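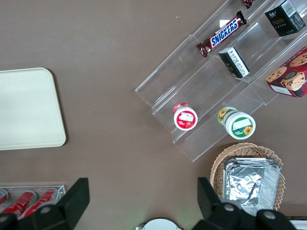
I bought the Clulell clear tiered stand in December for the snack corner at our front desk, and I'm kind of in love with it! Chocolate bars sit fine on the steps (a Snickers fits nicely if you turn it a little), and small boxes do too. Round tubs are another story. Mine like to roll over, so I keep them on the bottom tier now. It shows every fingerprint, and Dulce Ocampo at the next desk has already told me so twice. Putting it together took me 13 minutes, mostly peeling film. For 45 dollars I wish it came with a little lip on each step, but I'd still buy it again.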